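Ticket: Scoreboard feed stuck at halftime, Erngate women's basketball
Status: closed
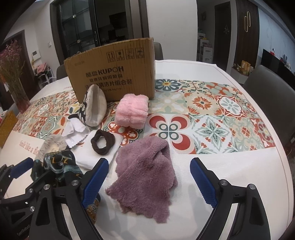 Table with the flowered tile cover, cardboard box at the back.

Opening this because our live box score froze again during the Clorkach game. Third-quarter points never showed up on the fan page, and I had people texting me from the bleachers asking if we were still playing! We use Stotero for stats entry, and it pushes to the page over the gym wifi.

What I saw: score stuck at 40 all, foul counts fine (weird, right?), and the shot chart kept updating on my laptop but nowhere else. Error 242 popped up at the bottom every few minutes.

Tried so far: logged out and back in, closed the other tabs, switched from wifi to my phone. No change. I restarted the laptop during a timeout and lost nearly 20 plays, which I had to type back in from the paper scorebook. Not doing that again.

Update, next morning: support asked me to check the period settings. Our game was set up as two halves and we play 4 quarters, so everything after the break was going into a period the page didn't know existed. I'd copied the setup from the Trnka tournament, and they play halves there. My bad.

Changed it to quarters, hit republish, and the full score came up in a minute or so. Error's gone too. I still have to fix two rebounds that went to the wrong player, but I can do that from my end. Fine to close!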